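6. Running the towel demonstration for visitors

Use this section when the Widix cell is shown at an open day or to a booked group. It assumes that the arm has been homed and that the checks in Section 4 are complete. For the fault list, see Section 16.

6.1 Preparing the table

1. Clear the middle of the tabletop. Leave a bare strip between the cloths on the left and those on the right.
2. Drop each cloth from hand height and leave it as it falls. Do not smooth it.
3. Mix plain and ribbed towels. Care tags may stay on.
4. Select the profile "Plumero" on the operator panel and set the speed to 14 percent.

Note: Profile "Shirima" is for flat napkins only. With thick terry it closes too early and reports a missed grasp.
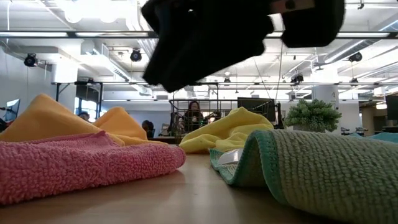 Speed may be raised once the first cycle has been completed with visitors present. The upper limit during a demonstration is 76 percent — the panel accepts higher values, but they are reserved for unattended testing.

6.2 Running a cycle

1. Announce the start aloud.
2. Press CYCLE and keep one hand near the stop button.
3. Let the gripper reach its hover position over the table. It pauses there for 4 seconds while the cloths are located.
4. If the selected grasp point on the panel lies on a tag or a seam, press SKIP.
5. After the cloth has been released, wait for the READY message before touching the table.

CAUTION: Visitors must not reach over the table during the hover pause. The arm is powered and will move without further warning.

6.3 Questions and handling by visitors

Visitors may pick up and rearrange cloths only in HOLD mode. Return all cloths to the table before leaving HOLD — a missing item does not stop the cycle, but the Fano log will record a count error.

Section revised February 20, 2022. Send corrections to Awuor Kimaro before the March issue.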